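4.3 Verificação da mão antes da sessão

Faça esta verificação com o braço Ilau em pausa e o botão de emergência ao alcance. Só um aluno mexe na consola de cada vez.

1. Ligue a alimentação da mão e espere pelos 3 sinais sonoros.
2. Confirme que a cobertura de tecido preto não prende nas dobradiças dos dedos.
3. Passe um pano seco nas pontas de borracha – sem álcool, que resseca o material.
4. Carregue o programa 55 e leve a mão, em velocidade baixa, até ficar acima da borda do painel transparente, com os dedos apontados para baixo. 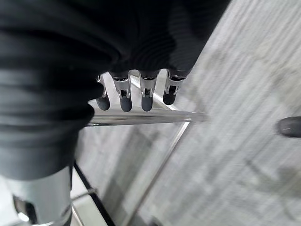

5. Abra e feche os dedos um a um. Se algum parar a meio, a consola mostra o erro 149: desligue a mão e avise a Sabina Ranasinghe.
6. Registe o resultado na folha do clube, com o nome de quem fez o teste.

Cuidado: não force os dedos à mão com a alimentação ligada.

Nota: os parafusos das articulações só são apertados pelo Rhydian Pritchard ou por quem ele indicar. A chave fica na caixa Mukero – devolva-a no fim da sessão.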